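From: Noelia Soler
To: trinville-floor list
Date: 4/5/18
Subject: Re: Hand grippers at the strip table

Kauko Savolainen wrote:
> Before we go any further I would like to know what happens to the
> packing table people once the arm is in. Kazue and Ademir have
> both been asked to do 20 runs a shift with the hand gripper, on top
> of their own work. Is that training the machine to do their jobs?
> And who signs off on the hours?

Kauko,

Yes, the runs are there so the arm can learn the pick. I'm not going to call it anything else. Kovis told us the same at the Havmont meeting.

What changes at Trinville, as it stands now: the arm takes the power strips from the table to the tray. Plug testing, cord wrapping and the final check stay with people. The table goes from 5 people to 3 on that line, and the other 2 move to returns at the same grade. Raili Leinonen has that in writing from Kiiskinen and will forward it to anyone who asks.

For those on the list who haven't been over to the table:

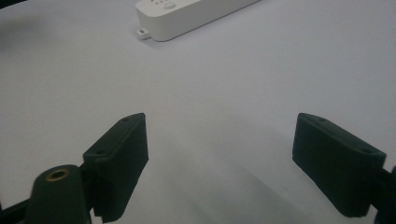
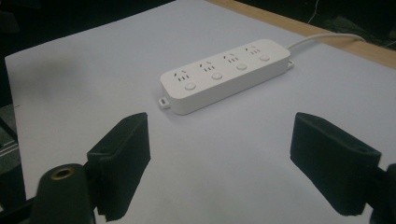

Gripper open and the strip still out ahead of it, in both.

Reading time: 2 min

On the hours. Runs count as regular work, and the packing target drops for whoever is doing them. It did not drop last week and that was a mistake. Ademir Coutinho has sent me his sheet and I have corrected it. Kazue Sakamoto, please send me yours.

Two things came up from the people doing the runs. The gripper gets heavy on the wrist, so we are going to swap after every 20 and not at the end of the shift. And if you drop a strip or miss it, log the run anyway. Kovis wants the misses too, and no one's name goes with them.

I don't have an answer yet on what happens if the arm is slower than we are. Kovis says they will have numbers in June. Until then no one moves to returns unless they have asked to.

Kauko, if you want to come to the next call with Kiiskinen, tell Raili and she will add you.

Noelia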